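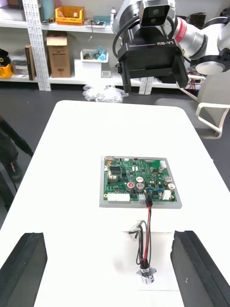 Circuit board on its gray plate, with the wire bundle plugged in

Hi Caroline,

Quick update on the Drarel board work, and it's mostly good news! We've settled on the flat gray plate for mounting, so the board can be moved from bench to bench without anyone handling the edges (Wing-sze pushed for this back in the fall, and she was right). The plug and wire bundle are the part I'm happiest with - red, black and green wires all going down to one metal connector with a flange, so hooking up a board is a lot less fiddly than it used to be.

On numbers: of the 600 boards in the grant plan, 339 are built and checked. We've spent $2259 on connectors so far, a bit more than I'd hoped, but Fikton has promised a better price on the next order of 300.

The one sore spot is the cable length. Chin-lung wants it longer and Shahnaz wants it left alone, and I keep changing my mind. We'll try both and pick one before the next batch goes out in May. I'll send you the updated parts list once Johanna has gone over it.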